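Zodholm Advisers
Quarterly Compliance and Operations Meeting
Minutes

Wednesday, November 28, 2018
Second floor meeting room, with a dial-in line for the Hrytsenko Street office

Present: Compliance (chair), Operations, Trading, Client Service, Portfolio Management, Finance. The Hrytsenko Street office joined by phone from item 2 on.
Apologies: Outside counsel. Written comments were sent ahead of the meeting and are noted under item 4.

1. Minutes of the last meeting

The minutes of the last meeting were approved with one correction. Under "Soft dollars," the research service paid for with client commissions should read "Kuson monthly credit letter" and not "Kuson daily letter." The firm pays for the daily letter out of its own pocket. Finance will correct the copy in the shared folder.

2. Open items from last quarter

Annual code of ethics forms. All employees have now signed. The last two forms came in after the deadline and have been logged as late. Both employees were reminded in writing.

Client fee schedule. Client Service has sent the corrected schedule to the households that received the old one. One letter was returned and has been sent again to the new address. Closed.

Password resets. Operations reported that the reset for the custodian website was finished. Closed.

Business continuity call tree. Still open. The phone numbers for the Hrytsenko Street office are out of date. That office will send a new list and Operations will run the test call after it arrives.

3. Trade errors

Operations reported 4 trade errors for the quarter.

The first was a sell order entered as a buy in a retirement account. It was caught the same day and reversed. The account was made whole by the firm.

The second and third were on the same block trade in a municipal bond. Two accounts that should have been left out of the block were included. The bonds were moved to the error account and sold the next morning at a small loss, paid by the firm.

The fourth was a duplicate mutual fund purchase. The second purchase was canceled by the custodian before it settled, at no cost to the client.

Trading asked whether a $50 floor could be set so that errors under that amount would not need the full form. Compliance said no. Every error goes on the form and in the log, whatever the size. Gains in the error account stay with the client. Trading asked that the form be cut to one page. Compliance will bring a draft to the next meeting.

Portfolio Management noted that both accounts in the bond block carried a restriction that was typed into the notes field, where the order system does not read it. Operations will go through the notes field on all accounts and move any restriction to the restriction field. There are 318 accounts. Operations will start with the accounts that hold individual bonds.

4. Personal trading and the restricted list

Compliance reviewed personal account statements for the quarter against the preclearance log. There were 17 personal trades in names that require preclearance. All but one had approval on file before the trade.

The exception was a purchase in a spouse's account. The employee had asked for approval by email and had not received an answer when the order went in. Compliance accepted that the request was made in good faith, but the code says approval has to be in hand. The employee has been given a written warning. The shares have to be held for the full holding period, and any profit on an early sale would be given up.

Counsel's written comments raised two points. The code does not say how long an approval lasts. In practice people have treated it as good through the close of the next business day. Counsel suggests putting that in the code. Also, the definition of a household account does not clearly cover an adult child living at home. Counsel will supply wording.

Portfolio Management asked for a backup person to approve requests when Compliance is out. It was agreed that Finance will be the backup. Finance cannot approve its own trades, and those will wait.

Skeltex was added to the restricted list. A member of the firm has been asked to serve on an advisory board there. The name stays on the list until the offer is either turned down or disclosed in the firm's brochure. No client accounts hold the stock.

5. Text messages and recordkeeping

Compliance said this was the main item for the meeting and that the policy had not kept up with what people do.

The current policy says that business may not be conducted by text message. Client Service said clients text anyway. Most of the messages are about meeting times. Some are requests to send money or sell something. Staff have been calling the client back and making a note of the call, and the text itself has not been saved.

Compliance said that a text asking for a trade or a transfer is a record the firm has to keep, and that calling back does not change that. Two choices were discussed.

(a) Keep the ban, and require anyone who gets a business text to forward a copy to the archive mailbox by the end of the day and reply to the client by phone or email.

(b) Allow texting through a recorded business number. Messages to and from that number would be stored with the email archive.

Finance had a quote for (b), priced per user per month. Trading does not want it and would stay under the ban. Client Service and Portfolio Management want it. The Hrytsenko Street office asked whether the recorded number would work on a personal phone or whether the firm would have to buy phones. Operations said it works on either, through a separate app, and that the firm has no plan to buy phones this year.

There was discussion of what happens when a client texts the employee's personal number out of habit. It was agreed that the forwarding rule in (a) has to apply in every case, even if (b) goes ahead.

Decided: the forwarding rule takes effect right away. Compliance will send a one-paragraph notice to all staff. The recorded number will be tried with Client Service only and looked at again at the next meeting. Trade instructions by text are not accepted under either arrangement. The client has to be reached by voice and the call noted in the account file.

6. Transfers to third parties

Client Service described a request received by email that asked for a wire to a bank not on file. The call-back to the number on file reached the client, who had not sent it. No money moved. The client's email account had been broken into. Client Service has put a verbal password on the account.

The call-back rule was restated. The number called has to come from the firm's own records and never from the email. Operations asked that the name of the person making the call be written on the wire form. Agreed.

7. Brochure update

Compliance will send the draft annual update to department heads in January. Portfolio Management is to review the section on risk, which still describes a strategy closed to new money in May. Finance will supply year-end assets. Comments should be marked on the draft and not sent by separate email.

8. Other business

Finance asked that invoices for data services be coded to the department that uses them. No objection.

The next meeting will be held after the brochure is filed. The meeting was adjourned with no further business.

Please send corrections to Compliance before the minutes are filed.

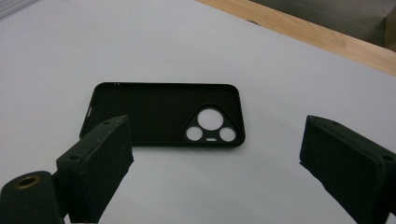

Kyrylo Semeniuk: One correction to item 5. I asked whether the forwarding rule covers voicemail left on a personal phone, and it didn't make it into the minutes. My understanding was that Compliance would check with counsel and answer in the staff notice. If so, please add it as an open item. Also, for the forwarding rule, can the notice say whether a screenshot is good enough? Mine don't always show the date.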